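Notebook entry, November, Friday
Cerka workshop, Iltside building, bench 9
Subject: Writing instruments and small storage, quarterly bench review

The purpose of this entry is to record the condition of the writing supplies on the shared benches, together with the decisions taken on what is to be kept at each position. The previous review is in the Flustham volume of this notebook and should be read with it, as the bench numbering has changed since the move.

Work began at 14:00. All benches were to be reviewed in the same order as last quarter, starting at the door. Bench 9 was taken first on this occasion, as the calibration group had asked for it to be returned to them before the end of the day.

The test for pens remains as before. Each pen is used to write the bench number and the word "Iltside" on a sheet of the standard pad, then left uncapped or extended for five minutes and used again. A pen that skips on either line is withdrawn. Dry-erase markers are tested on the small board by the sink, with a single stroke drawn at full arm's length. Any marker that leaves a grey or broken stroke is withdrawn, and the cap is not to be kept as a spare. We have accumulated enough loose caps.

The contents of bench 9 were set out on the tabletop for sorting before the test was carried out.
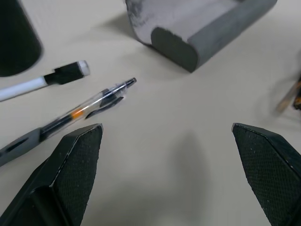

Bench 9, sorting in progress. Clear retractable ballpoint, black refill; white dry-erase marker with black cap; grey container with pale residue inside.

The ballpoint is of the clear-barrel kind that was agreed as standard at the spring meeting. The reason for the choice was that the refill can be checked without opening the pen, and it has served well in that respect. The rubber grip is a secondary benefit, noted by colleagues who complete the long inspection forms by hand. The pen wrote cleanly on both lines and is retained.

The dry-erase marker passed on the second stroke only. It has been kept for the present and is to be tested again at the next review. Colleagues are reminded that markers are to be stored flat. Several were found standing cap upward in the cups on the window side, and two of these had to be withdrawn.

The grey container requires a separate note. The interior carries a whitish powdery residue whose origin has not been established. The Pacheco filler was suggested, as was ordinary plaster dust from the work on the partition. No sample has been taken. Until the matter is settled the container is not to be used for nibs, refills, clips or anything else that is handled without gloves. It is to be wiped out with a damp cloth, bagged cloth and all, and labeled with the bench number. If the residue returns after cleaning, the container will be replaced under stock line 2735.

Decisions for bench 9:
- One ballpoint and one dry-erase marker to remain at the position.
- Refills to be drawn from the central drawer and entered on the sheet at the time, in pencil if no pen is available.
- Grey container out of service pending cleaning.

The central drawer itself was opened at the close of the session. It holds more than 14 refills in black, which is sufficient until the new year, and no blue. Blue is still requested by the Flustham office for countersigning, and the order has been carried forward twice. It should be placed on Monday's list without further discussion.

One question is left open. The sorting took longer than planned, chiefly on account of items that belong to other benches and have no mark on them. A strip of colored tape on each barrel was tried at Flustham and abandoned when the adhesive crept. Engraving has been proposed but seems excessive for a ballpoint. Suggestions may be written in the margin of this page and initialed.

Remaining benches to be completed next session, in door order, resuming at bench 5.

Cerka Workshop Notebook, Iltside | Internal use | Contact: workshop desk, extension 2735 | Back to top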